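My white table and I have been together since November, and I've never properly cleaned it. Dark smears, specks, a scratch, and a line of grime right along the back where it meets the wall. Time for soap! 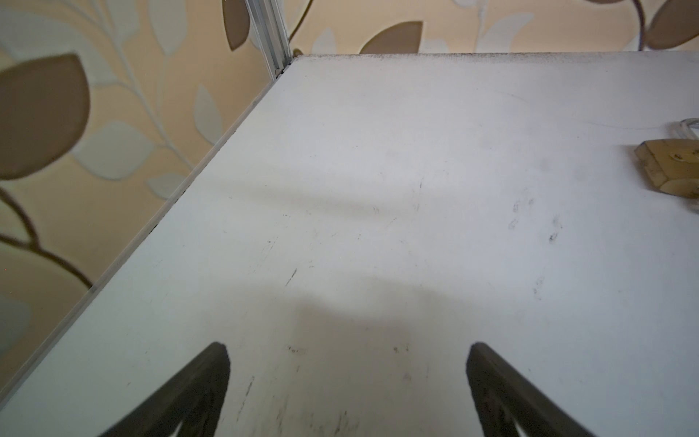
## Now, the locks

Marcelino Herrero, who sold me my first padlock at Noonan, swears by hanging storage (he owns over 200 locks, so I listen). Wire mesh baskets it was, and leafy wallpaper, because why not?

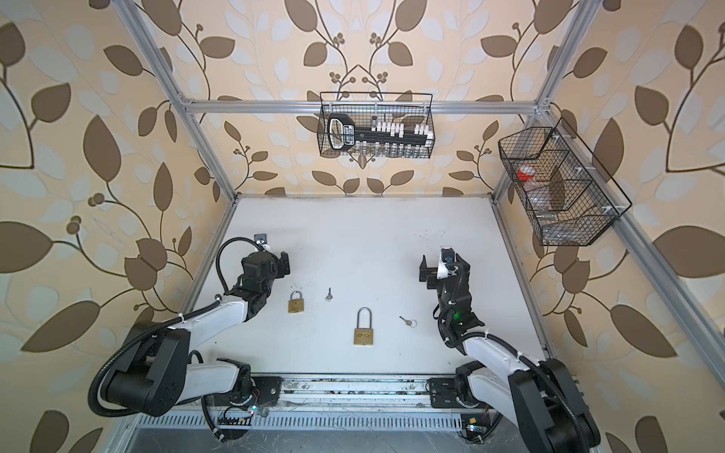
I still mix up my keys, though. Next up is a tag for each one, plus 8 more hooks from Delleck.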